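Arnholm block comparison

The Arnholm block comparison is a tabletop procedure for judging parallel grippers against each other on soft, dark objects. It is named after the Arnholm workshop, where it was first written down by Berenice Rosales. Later versions were prepared at Trusturitz. The procedure calls for a fixed camera at the table and a second, smaller camera at the wrist of the arm.

Setup

The work surface and the wall behind it are draped in cloth of one color family. Blocks are placed directly on the cloth, with no tray or fixture. 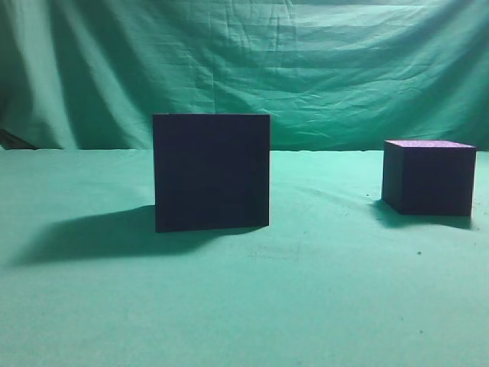
Block size is the main variable in the procedure, as a gripper that handles one width well may close badly on another. Each layout therefore uses more than one size. A larger dark cube may stand left of center with a smaller one farther back on the right, so that the arm has to change both its reach and its opening between picks. Strong side light is allowed. The long shadow it throws to the left of the larger cube is treated as part of the test for the vision system.

Procedure

A full comparison has 75 picks per gripper, divided among 6 layouts. The operator records each pick as held, slipped or missed. Arm speed stays the same for every gripper, and the fingers are wiped down between layouts.
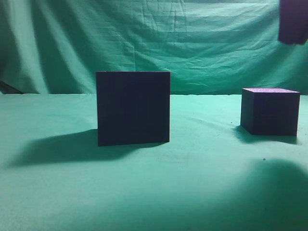

Two blocks on the cloth and a third, partly in view, above the table.

A slipped block is left where it lands, and the next pick starts from the new position. In the first version of the procedure the operator put it back by hand, which made the runs longer and the results harder to compare.

Wrist camera

The wrist camera is used to check finger alignment before and between picks. Zamudio fingers, the set most often used as the baseline, taper to a narrow tip.
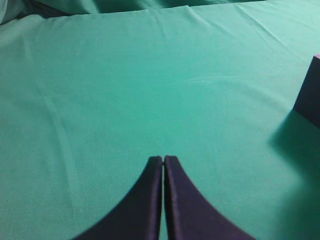 Alignment is checked with the fingers closed and nothing between them. An even gap from base to tip is taken as a pass. The gap here is a very thin vertical line with a sliver of cloth showing through it, and the block off to the right is well clear of the tips. If the gap is wider at one end, the fingers are removed and seated again before the run continues.

The view also shows the operator how much of the cloth the fingers hide. Wide finger bases cover the lower center of the picture, and a block directly under the palm may not be seen at all. The Perkgate controller deals with this by storing the last block position taken from the fixed camera.

Criticism

The use of dark fingers with dark blocks has been questioned. Supporters say it exposes weak segmentation early, while others hold that it mixes up two separate problems.

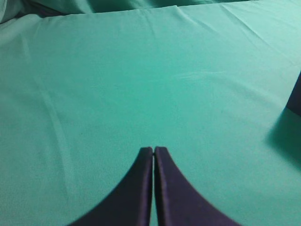 Perla Tovar has argued that a gripper should not lose points for a block its camera failed to find, and that missed picks ought to be scored apart from slips. The June revision adopted part of this proposal. Misses are now listed in their own column but still count toward the total.

See also

Parallel gripper
Wrist-mounted camera
Pick-and-place testing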